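Parnby 2ドア冷蔵庫 シルバーグレー
休憩室・給湯室向け

ホーム > 休憩室の備品 > 冷蔵庫 > Parnby 2ドア冷蔵庫

取扱い:Jatar 備品販売
メーカー:Parnby
カラー:シルバーグレー
在庫:あり(受注後の出荷準備に2営業日いただきます)

商品について

少人数の事務所や店舗のバックヤードで使うことを前提にした、据え置き型の冷蔵庫です。上が冷蔵室、下が冷凍室の2ドアで、飲み物と弁当、調味料程度を入れておく用途に合わせてあります。食材を大量に保管する厨房用途には向きません。厨房でお使いの場合は業務用冷蔵庫のページをご覧ください。

扉の表面はヘアライン調の仕上げです。つやは控えめですが、窓や照明の位置によっては斜めに光が映ります。白い家具と並べる場合も、木目の家具と並べる場合も、色の面で困ることは少ないと思います。白をご希望の方には、同じ寸法でBensaidの製品を取り寄せできます。納期は別途ご案内します。

扉まわり

扉は右開きです。左開きへの付け替えはできません。設置場所の右側が壁になる場合は、扉が90度以上開くよう、壁から少し離して置いてください。扉を十分に開けないと、冷蔵室の引き出しケースが手前まで出てきません。

パッキンは取り外して交換できます。交換用は上扉用と下扉用が別の品番になりますので、ご注文の際にどちらかをお知らせください。扉の表面に磁石が付くかというお問い合わせをよくいただきますが、前面には付きません。当番表などを貼る場合は側面をご利用ください。

庫内

冷蔵室の棚は強化ガラスで、高さを4段階に変えられます。棚を外せば、背の高い容器も立てて入ります。扉の内側にはボトル用のポケットがあり、ペットボトルを立てて収納できます。ポケットの仕切りは左右に動かせます。

冷凍室は引き出し式です。製氷皿が1枚付属します。自動製氷の機能はありません。

温度調節は冷蔵室の奥にあるダイヤルで行います。出荷時は「中」に合わせてあります。夏場に扉の開け閉めが多い場所では「強」にしてください。「強」のまま冬を越すと、奥に置いた飲み物が凍ることがあります。

電源と設置

電源は交流100Vです。コンセントは単独でお使いください。電気ケトルや電子レンジと同じタップにつなぐと、ブレーカーが落ちる原因になります。アース線は本体背面の下側から出ています。

背面と左右にはそれぞれすき間を空けてください。放熱が妨げられると冷えが悪くなり、電気代も上がります。天板の上に物を置く場合は、熱に弱いものを避けてください。

床が柔らかい場所では、別売りの保護マットを敷くことをおすすめします。前側の脚は高さを調整できます。前をわずかに高くしておくと、扉が自然に閉まりやすくなります。

テーブルと並べて使う場合

休憩室では、冷蔵庫の横に飲み物を置くテーブルを並べる配置が多くなっています。天板の角に丸みのあるテーブルを選ぶと、冷蔵庫の前に立ったときに腰や腕を当てにくくなります。黄色いキャップのお茶のように背の高いボトルは、扉の動きに当たらない側に置いてください。
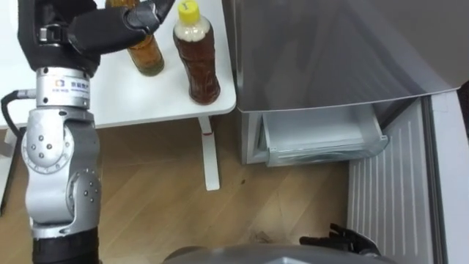

組み合わせ商品

Plodon 休憩室用テーブル ホワイト
冷蔵庫の横に置きやすい、白い天板のテーブルです。天板は水拭きできます。組み立ては脚をねじで留めるだけで、工具は同梱しています。冷蔵庫と同時にご注文の場合は同じ便でお届けします。

床保護マット
冷蔵庫の脚によるへこみを防ぐ透明のマットです。はさみで切って大きさを合わせられます。

交換用パッキン(上扉用/下扉用)
取り寄せ品です。

配送

玄関先でのお渡しと、設置まで行うお届けの2種類があります。階段での搬入は2階までが通常料金です。それより上の階でエレベーターがない建物は、事前に見積もりをいたします。お届け先の入口と廊下の幅を、ご注文前に必ずお測りください。搬入できずに持ち帰りとなった場合は、往復の送料を申し受けます。

到着後は、設置してからしばらく時間をおいて電源を入れてください。庫内が冷えるまでは、扉の開け閉めを控えめにお願いします。

お手入れ

扉の指紋は、ぬるま湯で絞った柔らかい布で、仕上げの目に沿って拭いてください。研磨剤入りの洗剤とアルコールは使えません。お茶やジュースがこぼれたときは、乾く前に拭き取ってください。蒸発皿は背面の下にあり、手前からは外せません。

保証

お届け日から22か月です。棚、ポケット、製氷皿、パッキンは保証の対象外となります。修理のご依頼の際は、冷蔵室内の左側に貼ってある銘板の製造番号をお知らせください。

お問い合わせ

Jatar 備品販売 冷蔵庫担当 Magdy Alaoui
お見積もり、複数台のご注文、古い冷蔵庫の引き取りについては、お問い合わせフォームからご連絡ください。

ページ更新日:2020年3月13日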